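Handout 2: Saying Sorry in Public

Corporate Reputation, spring option. Please read before the seminar and bring a pen, as the projector has opinions of its own.

Last time we looked at how companies get into trouble. It didn't take long, and most of you had brought examples. This time we look at the stretch between the trouble coming out and the chief executive saying anything about it, which textbooks call the response window and which most press officers spend in the car park on the phone.

The case is Traltton, a maker of budgeting software for households. In June a former employee told a trade newsletter that the firm had been passing customers' spending records to a marketing company called Genside. The records covered 3,485 households. Traltton's terms of service did mention "selected partners", in a paragraph that I have now read more often than its author did.

What Traltton did first

Nothing, for two days. Then it put out a statement of 2,000 words. I have left it out of the reading pack out of kindness, but you should know how it was built. It opened with the company's founding values. It moved on to the history of household budgeting. The word "sorry" turned up near the end, attached to "if any customer feels". Genside was not named at all, although by then every customer with an internet connection could name it.

Note the grammar. "Data was shared" has nobody in it. "We shared your data" has somebody in it, and lawyers dislike it for exactly that reason. The seminar exercise asks you to find the sentences in a statement where the people have gone missing and put them back. It is harder than it sounds, and slightly addictive. Do not do it to your landlord's emails.

The lawyer's view deserves a fair hearing. An admission made in the first hours may be wrong, and it can be expensive even when it is right. A chief executive who speaks before the facts are in may have to speak again, less grandly. Dwayne Wojcik's chapter on early statements makes this case well and I would rather you argued with him than with the version of him I do in class.

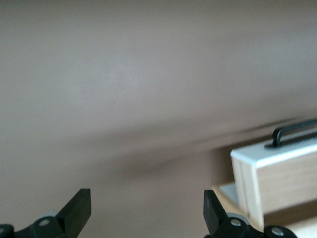
Noelia Arrieta disagrees with nearly all of the above. Waiting for the facts, she writes in her reply to Wojcik, is what firms say they are doing while they wait for the story to go away, and customers can tell the difference by the second morning. She would have had the chief executive on the record within hours, saying what was known, what wasn't, and when the next update would come. She would also have banned the word "feels".

My own position is somewhere between the two and moves about depending on who marked my last paper. I do think Arrieta is right about the update. A promise to speak again at four o'clock is cheap, and it gives reporters something to write down other than "declined to comment". The catch is that at four o'clock you have to turn up.

For comparison: Lahtinen

Lahtinen sells hearing aids by post and had a smaller scandal over faked customer reviews. Its managing director wrote a short letter, signed it, said who had approved the reviews (she had) and offered refunds. Sales dropped anyway. Students like this case to end with virtue rewarded, and I am sorry to disappoint them. What the letter did do was keep her staff, who had been getting the abuse on the phones and were glad to see it redirected upstairs.

For the seminar

Read the Wojcik chapter and the Arrieta reply, in that order.

Rewrite Traltton's statement from the summary given in this handout. One side of paper. Name Genside.

Decide who should deliver it. "The team" is not a person.

Think about what staff should be told, and whether they should hear it before the public does. Traltton's found out from the newsletter.

Next handout: Grastiseck, and the apology that had to be apologised for.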